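Grounds walk-round, Wurkitz office park, March
Done on foot, 7.30 start, cold and bright. Everything below is what I found on my own two feet, with my grumbles left in. Key: **OK** = leave it, **FIX** = needs doing before the next visit, **WATCH** = look again next month.

## Front entrance and car park beds

- [x] **Paving level, no lips over 6 mm** – OK. I went over the whole path with the straight edge and was pleasantly surprised!
- [x] **Sightlines at the exit** – OK now the laurel's been taken down. You can see a car coming before it's on top of you (lovely change from last year).
- [ ] **Kerb edging by bay 16** – FIX. A length has worked loose and rocks when you tread on it. Cone's on it for now. Please don't move the cone.
- [ ] **Raised planters** – WATCH. The two by the revolving door are bowing a touch on the long side. I'd like to see them emptied and braced before summer, when they get watered twice a day and weigh a ton.
- [x] **Lighting bollards** – OK, all came on when I covered the sensor with my glove.

## Clothing and kit

I always do this bit in the van with a cup of tea, so forgive the crumbs. Reminder for the newer ones: long trousers every time, even in a heatwave, and that goes double for strimming. Jeans are fine for planting and weeding. They are not fine for chainsaw or brushcutter work, and I will send you home to change.

- [x] Gloves, one pair each plus spares – OK
- [ ] Ear defenders – FIX. 3 sets have perished foam. I've binned them so you can't be tempted.
- [x] Boots with toe caps – OK, though some of those laces are a disgrace
- [ ] Trousers free of rips and trailing threads – WATCH. Check seams and pockets as well as knees; a torn pocket catches on everything, especially roses.
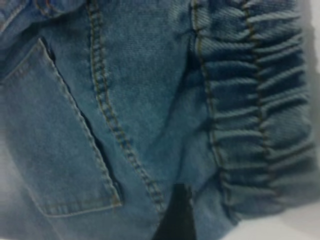 *Light blue denim: pocket and double-stitched seam.*

## Courtyard and water feature

- [x] **Pump housing locked** – OK, key back on its hook.
- [ ] **Decking round the pool** – FIX. Green as a frog on the north side and horribly slippery. It wants a stiff brush and a wash down, then grip strips on the top step. I nearly went over with my clipboard, so I'm taking this one personally.
- [x] **Electrical cut-out tested** – OK, tripped straight away and reset.
- [ ] **Bamboo in the Cuervo troughs** – WATCH. Roots are lifting the liner at one end. The troughs themselves are sound, I just never trust bamboo.
- [x] **Benches** – OK. Sat on every one. Somebody has to.

## Roof terrace

- [x] Guard rail solid all the way round – OK
- [ ] Drain outlets clear – FIX. Both were packed with leaves and I cleared what I could by hand, but they need the proper leaf guards. Trundilano have them in stock, order code ends 357.
- [x] Sedum trays fixed down – OK, gave each corner a good tug
- [ ] Hose reel – WATCH. Doesn't wind back fully and leaves a loop across the walkway. Trip hazard if you're carrying trays. Wind the last bit by hand, please, every time.

## Store and welfare room

- [x] Fuel in the metal cabinet, lid shut – OK
- [x] First aid box – OK, eyewash in date until October
- [ ] Feed and weedkiller on separate shelves – FIX. Pelimport granules had been put back next to the weedkiller again. I've moved them. Different ends of the room, folks!
- [ ] Work clothes off the floor – WATCH. Better than last time, but there was still a heap behind the door. Fold it or hang it up, and take anything that's had chemicals on it out to the separate bin. 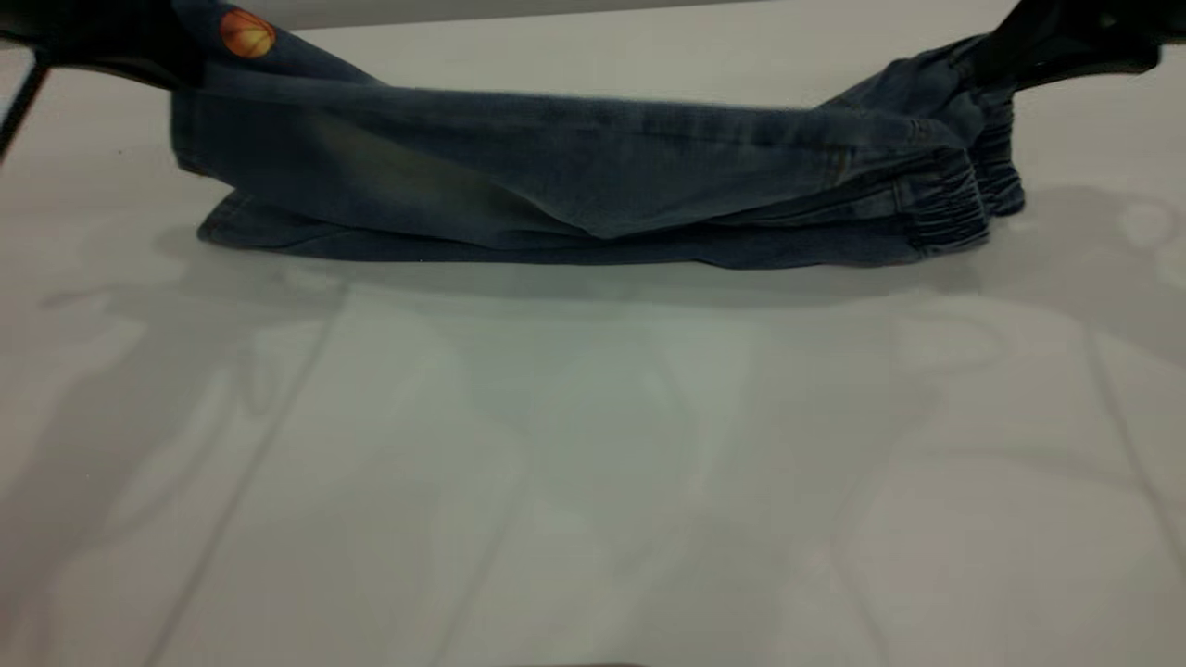 *Blue jeans, gathered lengthwise.*

- [x] Kettle lead – OK, replaced, and about time

## To sort before April

Kerb edging first, then the decking. Drains next, as there's rain coming and the offices underneath won't thank us. Ear defenders are on order and I'll drop them off myself. If the cone by bay 16 goes missing, ring me and use the spare from the store in the meantime.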